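Kolloncombe shop sets its equipment budget for the new year

6 December 2019

Well, we finally have a number. After going back and forth on it since August, our little workshop in Kolloncombe has signed off on the equipment plan for next year, and I promised everybody on the mailing list I'd write it up once it was settled. So, grab a coffee.

The big item is grippers. We've been doing our cloth handling work with 2 hand-held units, and that means whoever gets in early gets one and everybody else finds something else to do until lunch. The plan adds two more of the same kind, plus a proper box of spares. I pushed for the same kind on purpose (a few people wanted to try something fancier) and I'm glad that won out. We know how these come apart, we know which screws go missing, and all our recordings so far line up with that finger shape. Switching now would mean redoing a lot of summer work, and I don't have the heart for it.

We had two quotes. Parko came in at 420 dollars a unit with the fingers included. Ovari came in at 353, which sounded great until I read down the page and saw that pads and mounting screws were separate, and shipping too. By the time I'd added it all up there was hardly any daylight between them. We went with Parko, mainly for the delivery date, and they threw in a longer return window when I asked. Always ask!

The arm is a different story. Everybody wants the Lo arm, me included -- I've had the brochure taped over my desk for months. It's still in the plan, but it moved to the second half of the year, and only if the first half goes the way we think it will. We'd need a sturdier bench for it, and someone to look at the wiring in the back room before anything heavy gets plugged in. So please don't clear your shelves for it yet.

What did get money right away is the boring stuff. Almost 145 dollars is set aside for pads, screws and glue, and a bit for more cloths to practice on.

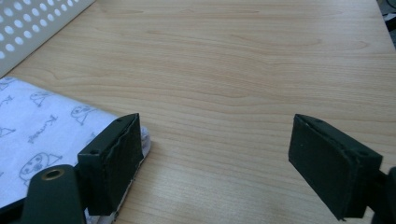

Pads were the line I had to argue for hardest, which still surprises me. They look like nothing on a spreadsheet, and one person asked if we couldn't just make a set last through spring. I don't think we can. Look at the left finger, the one pressing down on the folded white cloth with the little cartoon faces on it, and you'll see the ragged edge where the pad's layers are starting to separate. Once an edge is like that I don't want it anywhere near thin fabric, and I'd much sooner swap a pad than throw out a morning's recordings over it. Cloths I'm less worried about. If you have printed dish towels or napkins at home that you're tired of, bring them in -- patterns are welcome, and so is plain.

The order for the new units goes out this week and the spares go on the same invoice, to save on shipping. I still need a final word on whether we want the extra carrying case. It's padded and has a nice handle, but it's also kind of huge, and I can't work out where we'd keep it. If you have an opinion, send it over before I hit the button. The full budget sheet is pinned up by the sink, with my pencil marks still on it, so feel free to add yours.

Contact the workshop | Copyright 2019 Kolloncombe Workshop News | Back to top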